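Papier, Schere, Roboter: Studierende bringen Greifern das Basteln bei

Wer in diesen Wochen nachmittags ins Labor der Projektgruppe Clorton kommt, hört vor allem eines: Scheren. Die Studierenden schneiden rosa Papier in Streifen, füllen damit eine Dose und fangen wieder von vorn an, und jede Handbewegung wird dabei aufgezeichnet. Aus den Aufnahmen soll ein zweiarmiger Roboter lernen, wie man mit einer ganz gewöhnlichen Schere umgeht. 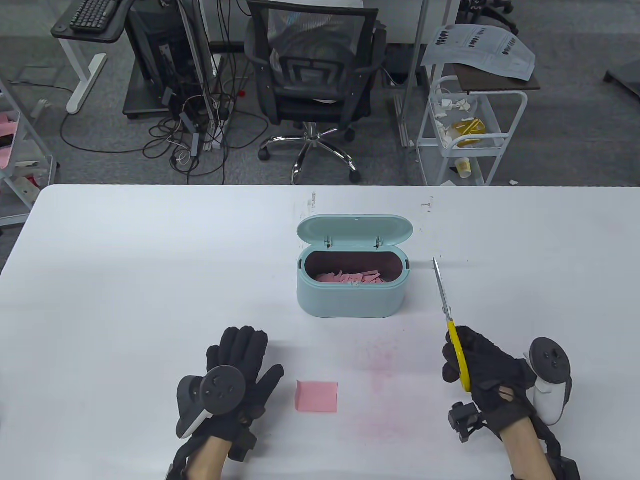

Steinar Hallgrímsson

Im September treten die Clortons damit beim Govus an, dem Hochschulwettbewerb für Handhabungsrobotik. Vier Aufgaben stehen im Programm, drei davon sind alte Bekannte: Becher stapeln, Tuch falten, Stecker einstecken. Neu ist in diesem Jahr die Disziplin »Schneiden und Einräumen«, und auf die hat sich die Gruppe mit einer Begeisterung gestürzt, die ansteckt. Papier gibt nach, es rutscht, es rollt sich ein. Eine Schere braucht zwei Hände, die sich ständig aufeinander einstellen – die eine führt das Blatt, die andere schneidet. Menschen lernen das im Kindergarten und denken danach nie wieder darüber nach. Für eine Maschine ist es ein richtig dickes Brett!

Entstanden ist die Gruppe aus dem Wahlfach »Lernende Greifer«. Im ersten Semester kamen fünf Leute, inzwischen stehen fast 40 auf der Mailingliste, darunter auch Studierende aus dem Textildesign und der Ergotherapie. Gerade die haben viel verändert. In der Ergotherapie schaut man schließlich von Berufs wegen darauf, wie jemand eine Schere hält, wo der Daumen sitzt und was das Handgelenk macht, wenn das Papier sich dreht.

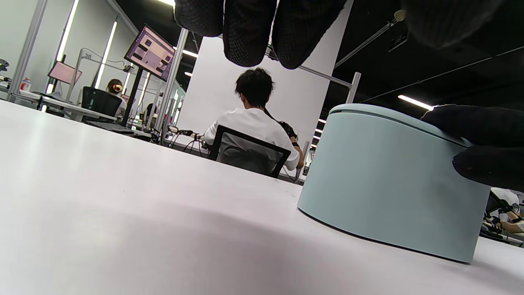

Seitdem gibt es vor jeder Schicht eine kurze Einweisung, und die Wiederholungen sehen nicht mehr alle gleich aus. Mal wird schnell geschnitten, mal langsam, mal landet ein Streifen neben der Dose und muss aufgehoben werden. Auch solche Patzer bleiben im Datensatz. Ein Modell, das nur perfekte Durchgänge kennt, ist beim ersten Missgeschick ratlos, und Missgeschicke gibt es beim Govus erfahrungsgemäß reichlich.

Am Nachbartisch wird währenddessen gesichtet. Jeder Durchgang bekommt eine Bewertung und ein paar Stichworte, dann wandert er in die Sammlung, aus der über Nacht trainiert wird. Morgens um acht ist der neue Stand da, und dann will natürlich jeder als Erster sehen, ob der Roboter die Schere diesmal sauber aufbekommt.
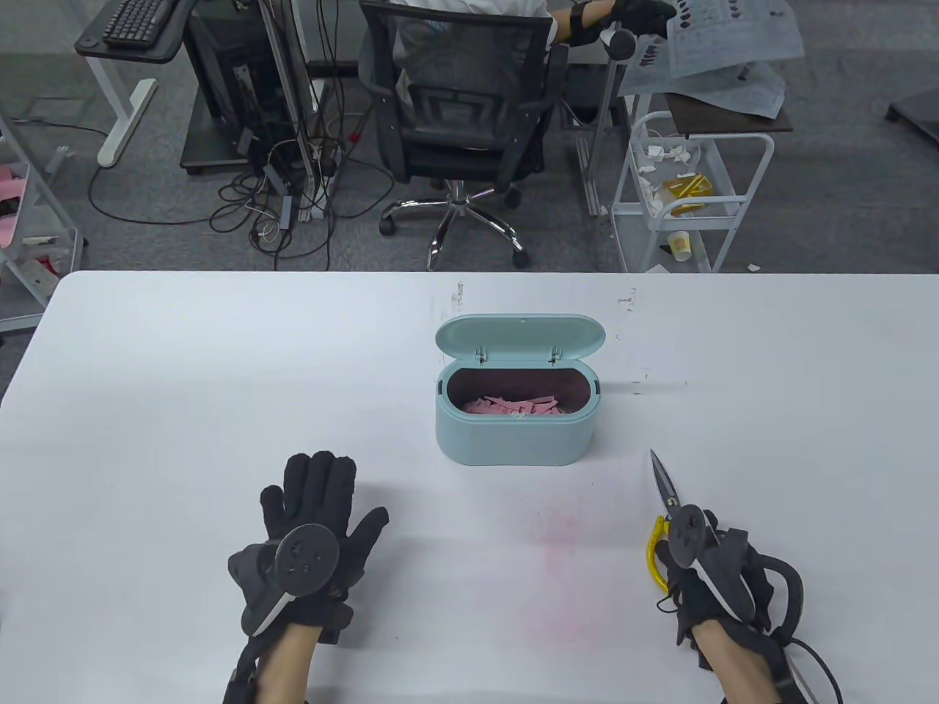 Der Deckel der Dose hat die Gruppe übrigens länger beschäftigt als das Schneiden selbst. Er klappt nach hinten auf, und der Roboter schob anfangs lieber die ganze Dose über den Tisch, als ihn anzuheben. Geholfen haben zusätzliche Aufnahmen, bei denen es nur um diesen einen Handgriff ging: Dose festhalten, Deckel hoch, loslassen. Seit der letzten Trainingsrunde klappt das erstaunlich elegant, und beim ersten gelungenen Versuch wurde im Labor so laut gejubelt, dass aus dem Seminarraum nebenan jemand nachfragen kam.

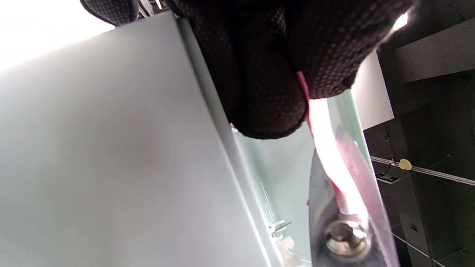

Offenes Labor und Generalprobe

Vor dem Wettbewerb zeigt die Gruppe ihren Stand in der Vaher-Halle, jeweils ab 16 Uhr, und wer möchte, darf selbst zur Schere greifen und ein paar Durchgänge beisteuern. Die Reisekosten zum Govus übernimmt zum Teil der Förderverein Zurketti, für den Rest wird beim offenen Labor Kuchen verkauft. Neue Mitglieder sind jederzeit willkommen, Programmierkenntnisse braucht man zum Einstieg keine. Der Termin der Generalprobe hängt ab nächster Woche am Brett vor dem Labor.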